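Flustgate 디젤 인젝터 리턴량 측정 키트 사용 평가

본 평가는 소형 상용 디젤 차량의 정비를 담당하는 기술 인력을 대상으로 작성되었다. 평가 대상은 Flustgate사가 공급하는 커먼레일 인젝터 리턴량 측정 키트이며, 당 정비기술실이 자체 예산으로 구입하였다. 제조사 및 판매처로부터 별도의 지원은 받지 않았다.

1. 구성 및 가격

키트는 눈금 실린더 여섯 개, 연결 호스, 어댑터 세트, 거치대, 사용 설명서로 이루어져 있다. 어댑터는 국내에서 운행되는 주요 인젝터 형식에 대체로 대응하나, 일부 구형 차량에는 별매품이 필요하다. 구입가는 배송비를 제외하고 278달러였으며, 동급 제품인 Drornix 키트보다 다소 높은 수준이다. 다만 Drornix 제품은 어댑터가 네 종에 그치므로 단순 가격 비교에는 유의하여야 한다.

2. 시험 조건

시험은 8월 중 당 기술실 작업장에서 실시하였다. 대상 차량은 적재중량 1톤급 화물차 세 대이며, 이 중 한 대는 고부하 주행 시 출력 저하와 배기 온도 상승을 이유로 입고된 차량이다. 모든 측정은 냉각수 온도가 정상 범위에 도달한 후 공회전 상태에서 시작하였고, 이후 엔진 회전수를 높여 동일한 절차를 반복하였다. 측정 전 연료 필터는 신품으로 교환하였다.

3. 측정 결과

정상 차량 두 대에서는 실린더 간 편차가 정비 지침서의 허용 범위 이내였다. 출력 저하 차량에서는 3번 인젝터의 리턴량이 다른 기통에 비해 뚜렷하게 많았으며, 해당 인젝터를 탈거하여 외부 전문 업체 Yuen의 시험대에 의뢰한 결과 내부 누설로 판정되었다. 같은 차량에 대한 재측정에서도 기통별 순위는 변하지 않아 반복성은 양호한 것으로 판단한다.

눈금은 저유량 구간에서 판독이 어렵다. 공회전 측정 시 유량이 첫 눈금에 미치지 못하는 경우가 있었고, 이때에는 측정 시간을 연장하여야 하였다. 설명서에는 이에 관한 안내가 없다.

4. 내구성 및 취급성

호스는 경유에 장시간 노출된 후에도 경화되거나 변색되지 않았다. 반면 어댑터의 고정 클립은 체결력이 약해, 엔진 진동이 큰 차량에서 한 차례 이탈하였다. 이탈 시 연료가 고온부에 닿을 우려가 있으므로 시동 전 체결 상태를 반드시 확인하여야 한다. 거치대의 후크는 보닛 안쪽에 걸기에 충분한 길이이나, 캡오버형 차량에서는 걸 곳이 마땅하지 않아 별도의 지지대를 사용하였다.

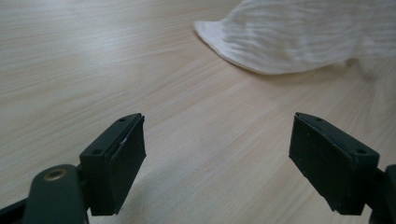
측정 후의 세척과 보관도 평가 항목에 포함하였다. 실린더와 호스 내부에 남은 연료는 다음 측정값에 영향을 주므로 완전히 배출한 뒤 보관하여야 한다. 어댑터의 오링은 크기가 작아 분실하기 쉬우며, 색이 밝고 무늬가 잔잔한 나무 상판처럼 바탕이 밝은 작업면에 펼쳐 놓고 점검하면 누락된 부품을 찾기에 수월하다. 다만 목재는 경유를 흡수하므로 세척이 끝나지 않은 부품을 직접 올려놓는 것은 피하여야 한다. 교체용 오링 세트는 Kadness를 통해 별도로 구입할 수 있으나, 규격 표기가 설명서와 일치하지 않아 주문 전 확인이 필요하다.

5. 종합 의견

본 키트는 인젝터를 탈거하기 전에 이상 기통을 선별하는 용도로 적합하다. 분사량과 분무 상태는 확인할 수 없으므로 최종 판정은 시험대 결과에 따라야 한다. 디젤 차량 입고가 잦은 사업장에는 구입을 권고하며, 입고 빈도가 낮은 사업장은 어댑터 대응 차종을 먼저 검토하기 바란다. 고정 클립의 개선과 저유량 눈금의 세분화에 대해서는 공급사에 서면으로 의견을 전달하였고, 현재 회신을 기다리고 있다.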